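Prumo (software)

Prumo is a motion planning and supervision program for robot arms, used mostly for picking up light, awkward things and setting them down in narrow places. It runs on an ordinary laptop placed near the arm, and it sits between the part of the system that looks at the world (the perception side) and the low-level controller that turns the joints. The name is the Portuguese word for a plumb line, and it was chosen by the program's first author, Abilio Iglesias, who had spent a good many summers on building sites with his uncle and liked the idea of a tool that simply tells you where straight down is.
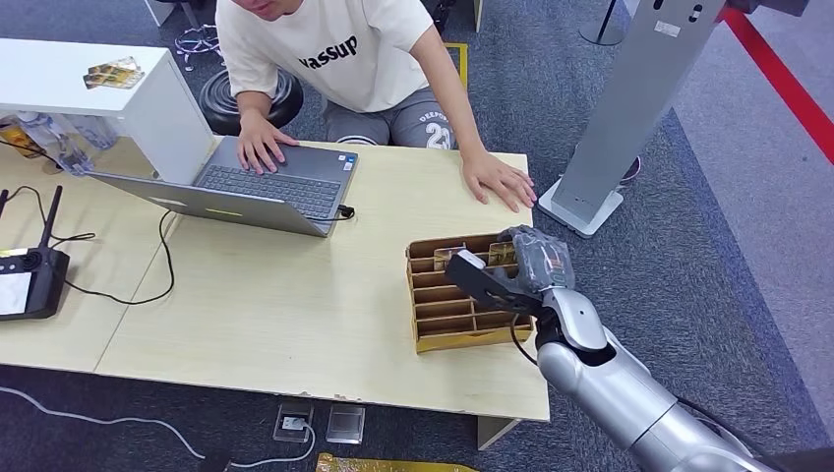
Larasati Sembiring

Background

Iglesias began the program as a replacement for a set of scripts that he and Annelies Van den Broek had been passing back and forth for the better part of a year. The scripts worked well enough for one arm and one gripper, but every change of hand meant going through all of them again, and the two of them rarely agreed on which copy was the newest. Van den Broek wrote the first proper planner, and Afiq Rahman joined a little later to look after the grasp checker, which he still maintains. The first public release was made on Thursday, March 21, 2019, and a second one, with a friendlier setup screen, followed in June of the same year.

How it works

Prumo keeps two descriptions of the work area at all times. The first, called the still map, holds the things that are not expected to move, such as the tabletop and the walls of a tray. The second, the live map, is refreshed from the cameras and holds everything else, including people's hands and arms, which are always given a generous margin. When a new goal comes in, the planner draws up to 176 candidate paths, throws out the ones that would touch anything in either map, and ranks what is left by how little the wrist has to turn. The winning path is passed along in short pieces, so that it can be dropped and replaced partway if the live map changes.

Clear plastic wrapping has always been a trouble spot. It glitters, it lets the depth sensor see through to whatever is behind it, and it gives way when squeezed. Rahman's grasp checker deals with this by trusting the fingers more than the cameras: once the gripper starts to close, the visual estimate of the object's width is set aside, and the checker goes by motor current and finger position alone. For trays divided into slots there is a separate routine, known among users as the letterbox, which lines the object up over the slot before allowing any downward motion at all. It is slow, and the mailing list has been grumbling about it fondly for years.

Hands and grippers

Each hand is described to Prumo in a plain text file called a hand sheet, listing its fingers, the limits of each joint, and the surfaces meant for contact. Two-fingered grippers need only a short sheet and can usually be set up before lunch. Hands with more fingers take longer, partly on account of the many ways in which one digit can get in front of another.
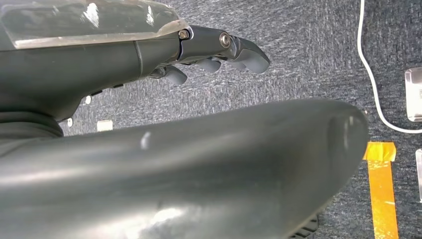

A multi-fingered hand with rounded gray fingertips, seen over carpet.

Van den Broek's solution was to let fingers be grouped, so that the planner can treat several of them as one broad pad until the last moment, when each is given its own target. Grouping brought planning times down a great deal, though it does rule out a few delicate grasps that a patient person could work out by hand.

Related tools

Verora, written by Alvar Torvik, plays back Prumo's logs next to the camera recordings, and keeps the last 1000 planner decisions in view so that a bad one can be traced to its cause. Ummont is a smaller utility for checking hand sheets for mistakes, mainly swapped joint limits. Both read the same log format as Prumo, and both can be run on a second computer while the arm is working.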